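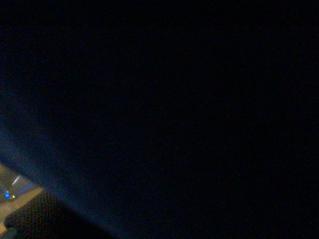
Right, hello everyone, and thanks for coming back after lunch. I'm going to talk about learning to paint the night sky, which I took up in October and am still fairly bad at. My first twenty or so goes were all done with black straight from the tube, and they looked like holes in the paper. Then Neusa Frota, who runs the evening class in Lins, told me to stop buying black and start mixing it. Look at the dark on the screen for a second: it's nearly black, but there's blue in it, a bit stronger over on the left, and it's gone almost flat by the time you reach the upper right. That's the sort of dark I'm after now.

(Pause. Let them look. Sip of water.)

So, mixing. I use a deep blue and a burnt brown, more blue than you'd think, and I go on in thin layers. Let each one dry! I ruined a lovely big sheet in Olten by being impatient with it.

Paper next. I bought 500 sheets of the cheap stuff for practice and I've got 71 left, so you can tell how my winter went. Hold up the bad one with the moon like a fried egg. (They'll laugh, wait for it.)

Stars go in last. Flick them off an old toothbrush and cover the table first, and your jumper too. Neusa does hers one at a time with a pin, but I haven't the patience.

Pass round the swatch cards, starting from the back row this time. Then questions, and mention the sign-up sheet by the door.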